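Bags, bags, and more bags

14 comments

I promised a post in March about how the data gathering was going, and then I got so deep into the data gathering that I never wrote it. So this one is long, and you may want to get a coffee first.

For anybody new, I spend my working days at Bandel, teaching a pair of robot arms to handle the kinds of things that sit on the shelves of an electronics stockroom. Reels of tiny parts, mostly, in clear plastic bags. I drive the arms by hand, the computer records what I did and what the cameras saw, and later a learning system called Sollness chews on all of it and tries to do the same thing by itself. Each run from start to finish is one example. We have 3694 of them in the pile as I write this, and I have driven a good share of those personally, which my shoulders would like you to know.

When I started I figured the hard part would be the reels. They're big round stiff things and I pictured them rolling off the table all day long. But a reel is easy! A reel has an edge and it stays the shape it was when you left it. The bag is the trouble. It slides, it folds, it puffs up with air, and it shines so much under the lights that the same corner can look white one moment and like nothing at all the next. You aim for a loose bit of film, and as soon as you touch it the loose bit is somewhere else.

So a lot of my examples come down to one small move, getting the fingers around a corner with enough plastic between them that the weight of the reel won't drag it back out. I've gotten fond of that move. When I have a good gather of film in the grip I can feel myself breathe out - and I don't even have my own hands on it.
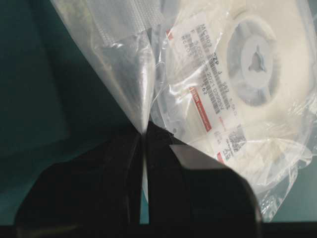

Bringate wrote in under my last post to say that I should be throwing out every run where the first grab misses, and that leaving sloppy ones in only teaches the thing to be sloppy. I've thought about it a good deal since, and I half agree. If I miss and then flail, that run goes in the trash and I don't feel bad about it. But if I miss, open up, back off a little and come in again calmly, I keep it. The system is going to miss too, plenty, and I would like it to have seen what a person does next. We went through one early batch of 1000 examples in which every grab landed the first time, and I was so proud of that batch. What we trained on it was lovely right up to its first mistake, and after that it just went on lifting its empty fingers into the air, perfectly happy with itself.

I keep notes in a paper notebook, and some of them might be useful if you're doing this at home with smaller arms. Move the bag between runs, and I mean really move it, turn it, flip it over, scrunch it a different way. I thought I was doing this and then I looked back through one afternoon's recordings and the label was facing the same way in 73 of them. I had no idea! My hands just like putting things down a certain way. Now I have a printed sheet of starting positions taped up where I can see it and I do what the sheet says, even when it gives me something awkward. Especially then, I suppose.

Go slower than you want to, also. The first week I drove as if there were a prize for finishing, and the recordings were full of little jerks and corrections that I hadn't noticed making. And stop when you're tired. My limit is 7 runs in a row before I stand up and walk to the window, and after four in the afternoon I don't trust anything I record, so that's when I do the sorting.

Something I still haven't made up my mind about is how much to use the second arm. With two of them there's a great temptation to bring both in for everything, one to hold and one to pull, and for some jobs that's just right. For others it gets in its own way. My habit at present is to leave the far arm waiting off to its side until the first one has really got something, and then decide. Whether Sollness picks up on the waiting as well as the moving, I couldn't tell you yet.

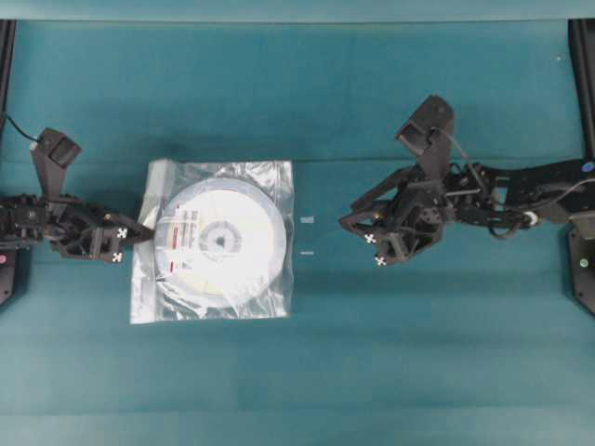
Two arms, one bagged reel, and the green cloth I look at all day.

Next on the list is a box of samples from Stüber, with thicker bags that crackle when you so much as look at them. I've tried a couple by hand and they hold a crease much better, so maybe they'll be kinder to us, or maybe they'll spring open at the worst moment. I'm starting on those as soon as the sheet of positions is redone, and I'll try not to leave it so long before the next post.

Share this post (9)
Liked by 31 readers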